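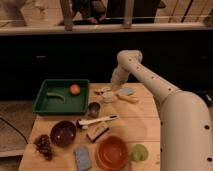 トレイを買う前に、まず机の上の物を減らしたほうがいいのではないか、と前回の記事に読者の方からコメントをいただきました。入れ物を増やすと、入れ物の中に物が増えるだけだ、というご意見です。

私も半分は賛成です。でも、うちの台所の机では、減らすことより「仮の置き場所を決める」ことのほうが先に役に立ちました。今日はそのやり方を書きます。日本語は勉強して覚えた言葉ですから、少しかたい文章になるかもしれません。どうぞゆっくり読んでください。

## 浅いトレイを一枚、机の左に置く

深いかごは使いません。底にある物が見えなくなるからです。ふちが少し立っている四角いトレイなら、丸い物を入れても転がって落ちません。緑色のトレイに、赤っぽい丸い物と緑の曲がった物が入っているくらいの量が、私にはちょうどいいです。すき間がたくさん残っていますね。いっぱいになるまで入れると、それはもうトレイではなく引き出しです。

私が初めて買ったのは Tedine という店のトレイで、690円でした。二枚目は同じ店の小さいほうで139円です。小さいほうは軽すぎて、手が当たるとすぐ動きます。裏に滑り止めのシートを小さく切って貼りました。四つの角に貼るより、まん中に一枚貼るほうが、洗うときにはがれにくいと思います。

## 洗う道具は「使う向き」に置く

スポンジとブラシを同じ場所に重ねないでください。スポンジの下に物があると、そこだけ乾くのが遅くなります。

- スポンジは使ったあと、よくしぼって、立てて乾かします。
- ブラシは毛を下にして放置しません。毛が曲がると、もう元の形に戻りません。
- 柄のある道具は、柄を利き手のほうに向けて置きます。

三つ目は小さいことですが、効果があります。私は右利きなので、柄はいつも右です。写真の白い柄のブラシも右に向いていますね。左利きの家族と一緒に使う場合は、手前に向けるのがいいでしょう。

ブラシの毛のあいだに粉が入ったときは、水で洗う前に、新聞紙の上で軽くたたいてください。小麦粉は水を入れるとのりのようになって、とても面倒です。私は一度これをしてしまい、つまようじで取るのに20分かかりました。

## 小さいカップの使い方

金属の小さいカップは、机の上に一つあると便利です。私はこのように使います。

1. 料理の途中で出た輪ゴム、袋の留め具、シールなどを入れます。
2. 夜、寝る前に中を見ます。
3. 使う物は元の場所へ、使わない物はごみ箱へ移します。
4. カップを空にして、机に戻します。

大きい入れ物でこれをすると、三日で忘れます。小さいからこそ毎晩いっぱいになって、片付ける気持ちになります。

以前は Flaketti のシリアルに付いてきた紙のカップを使っていましたが、水がはねると弱くなりました。金属やガラスのほうが長く使えます。

## ふたの迷子について

保存容器のふたは、本体と一緒に洗って、一緒に乾かして、一緒に戻すのが基本です。わかっていますが、できない日もあります。

本体が見つからないふたは、すぐに捨てないで、2か月だけ別の場所に置いておきます。冷蔵庫の奥から本体が出てくることがあるからです。期限が来たら捨てます。私はふたの裏にマスキングテープを貼り、「12月まで」と書きます。年は書きません。年が必要になるほど長く置いたら、それは失敗です。

丸い白いふたは形が似ていて、特に間違えやすいです。油性ペンで小さい印をつける方法もありますが、食べ物に触れる面には書かないでください。

## 鉢は一番下に、何も入れないで

濃い色の鉢は、中の汚れが見えにくいです。うちにも紫の鉢があり、よく洗ったつもりで、光に当てると油の跡が残っていることがあります。指で内側をさわって確認するのが早いです。きゅっと音がすれば大丈夫、ぬるっとしたらもう一度洗います。

つやのある鉢に固いブラシを使うと、細かい傷がつくことがあります。まずスポンジで洗ってください。こびりついたときは、ぬるま湯を入れてしばらく待つほうが、こするよりも楽です。

## 木の机をふくとき

木の机は、ぬれた布のあとに、必ず乾いた布でふきます。水の輪ができたら、早いうちに乾いた布で何度か押さえてください。こすると広がる場合があります。

オイルは Solomeck の家具用を少しだけ使っています。Dizon のワックスも試しましたが、私には香りが強くて、食事の机には合いませんでした。これは好みの問題だと思います。どちらも、最初は机の裏など見えないところで試してください。

最初のコメントに戻りますと、「減らすのが先」というのは、たぶん引っ越しの前のような、時間を決めて片付けるときには正しいです。毎日の台所では、夕食の支度がもう始まっていますから、私はまずトレイを置いて、減らすのは夜のカップの時間にしています。違う順番でうまくいっている方は、コメント欄で教えてください。次はシンクの下の棚について書く予定です。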